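Maintenance and Setup of a Hand-Held Linkage Gripper

December | by the Julura bench group, student project report
3 min read

1. Scope

The report covers one tool, the hand-held gripper designated Julura, over one semester. It deals with assembly, alignment, wear and repair. Control software and data handling are covered in the Eren report and are not repeated.

2. Condition at handover

The tool came to us from the previous group with a parts list and no service record. Two faults were noted at first inspection. The finger pads did not close parallel, and there was side play in the linkage that could be felt by hand with the pads shut. The log kept by the Daly group gave a count of 692 grip cycles before they stopped writing it down, so the true figure is higher.

3. Setup procedure

The linkage was taken apart and laid out in order, left side first. Each pivot was cleaned with a dry cloth. Links were checked against a flat plate for twist, and one outer link was rejected and reprinted. We printed it at 40 percent infill, the same as the original.

The brass eyelets were pressed in with an arbor press. Pressing by hand tilted them on the first attempt and one link had to be scrapped. After pressing, each pivot was moved through its full travel before the next link was added. If a joint was stiff at this stage it was taken out again. Stiffness did not wear off with use in any joint we tried it on.

Pads were fitted last. The pad screws were left loose, the gripper was closed on a steel gauge strip, and the screws were then tightened with the strip in place. This corrected the parallel fault. Side play was reduced by replacing the pivot washers but not removed.

4. Test cycles

The rebuilt tool was run for over 3,000 cycles on the Ekik bench fixture. Play was measured at the pad tips before and after. It stayed within our limit until one pivot pin began to back out at cycle 182 of the last block. The pin was refitted with retaining compound and the block was restarted from zero.

After the fixture runs, handling trials were done with thin packaging, since a soft pouch shows pad misalignment sooner than a rigid block does.

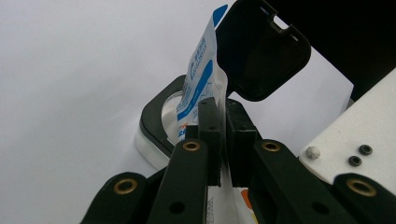
Pads that meet at the tips but not at the base let a pouch rotate in the grip when it is lifted by one end. We used this as a quick check between measurements. It takes less time than the gauge strip but gives no number, so it does not replace it.

5. Service interval

Wipe the pads before each session. Check pivots for play weekly. Repeat the gauge strip alignment whenever a pad or link has been removed, and record the cycle count at the same time.

6. Open items

The remaining side play has not been traced to a single joint. A spare set of links has been printed but the eyelets are not yet pressed in.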